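The Durnutow Building Newsletter
4/29/22

What Your Electric Bill Is Doing at Three in the Morning

A few of you wrote in after the last newsletter to say that your electric bill had gone up while you were away on vacation. One tenant wondered whether the neighbors had run a cord under the door. I went and looked at my own bill before answering, and I'm sorry to report that the neighbors are innocent, at least in my case. I had been robbed by a coffee maker.

The coffee maker was off. I want that on the record. It was off in the sense that it was not making coffee, but it had a clock on it, and the clock was on, and so was whatever lives behind the clock. The same went for the microwave, the printer, the speaker I bought for a party, and a Zumus air purifier whose "off" setting glows a soft blue all night long, like an aquarium with no fish in it. The usual word for this is standby. My grandmother would have used a different one.

I borrowed a plug-in meter from the tool closet (it goes back on the second shelf, please, in the box it came in) and spent an evening crawling behind furniture. The meter sits between the plug and the wall and tells you what a thing draws. Most of my things drew very little. The trouble is that I own a lot of things. With all of it added up, and me sitting on the couch doing nothing, the apartment was pulling 92 watts. The refrigerator was not part of that. I left the refrigerator alone, as it is the only appliance I own that works a full day and has something to show for it.

Now, 92 watts is a decent old-fashioned light bulb, left burning in an empty room, forever. Over a year that comes to a little more than 800 kilowatt-hours (807, if you want to follow along at home with a calculator and a leap-year grudge, and 806 if you round the way my bank does). I would not leave a bulb burning in the closet all year. I had apparently been happy to do it so long as the bulb was shaped like a printer.

The worst offender was the television box. It is a Roussel, it came with the apartment, and it draws nearly as much asleep as it does awake. I have known people like that. The printer was next, followed by a game console that was waiting for an update it had been promised. The phone charger with no phone on it, which everyone warns you about, barely moved the meter at all. I had been unplugging that charger every morning for years, with a real feeling of virtue.

So I made some changes. The television and its friends now go off together at night. The printer gets power when I have something to print, usually a return label. The coffee maker lost its clock privileges and blinks 12:00 at me when I plug it in, which I take as an accusation. I left the router on after trying a night without it and hearing about it at breakfast.

A few notes if you want to try this yourself. Please don't switch off anything medical, anything with food in it, or the hallway detector, which is ours and not yours. Space heaters and window units go straight into the wall outlet, never into a strip, and never into a strip that is plugged into another strip. The inspector found one of those on the fourth floor last year, three deep, with an aquarium at the end of it. Check the label for the top load before you fill every socket. If a strip is warm to the touch or smells like a hobby, stop using it.

The meter can be borrowed for 10 days at a time. Sign the sheet. If you read the whole apartment, write your total next to your unit number, and I'll print the list in May without names. The tenant in 324 has already turned in a number lower than mine and underlined it. I have some questions about that refrigerator.

The Bondesau Street recycling bins have moved to the other side of the ramp, by the way. They have not gone missing, and you can stop emailing.

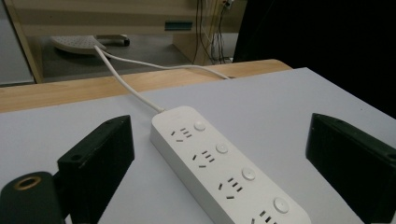 One button per socket group, for those who like to switch things off one at a time.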